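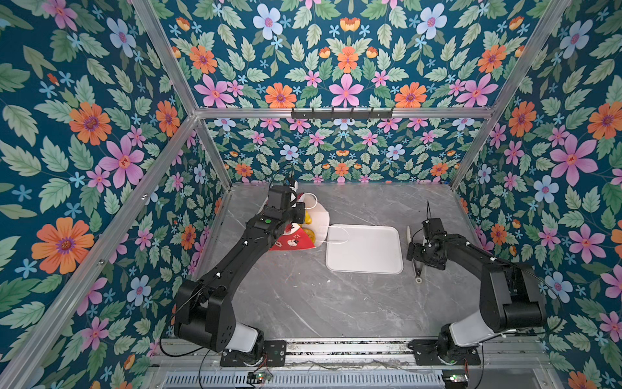

How many episodes do we need before the first training run is worth starting? At least 400 good ones per task; we stopped at 427 for bag-to-tray.

April, student project notebook, Giltura cell

Total on disk is 849 episodes across all tasks, including the old Calado set. Pavithra is re-tagging that one; the joint offsets differ and it should stay out of the mix until she has finished.

Left arm: gripper zero had drifted again. Re-homed, checked against the gauge block 3 times, same reading each time. Tuấn suspects the coupling screw – he will pull it before the next session.

Wrist camera exposure is now locked. Auto exposure was hunting whenever the gripper went into a bag, and the policy seemed to pick up on it.

Teleop latency roughly 3 frames on the right side, less on the left. Swapped the USB hub, no change. Next suspect is the logging thread.

To do: split held-out episodes by operator (Andri's are noticeably faster), write up the reset procedure for Jayanthi, update the calibration file name in the config.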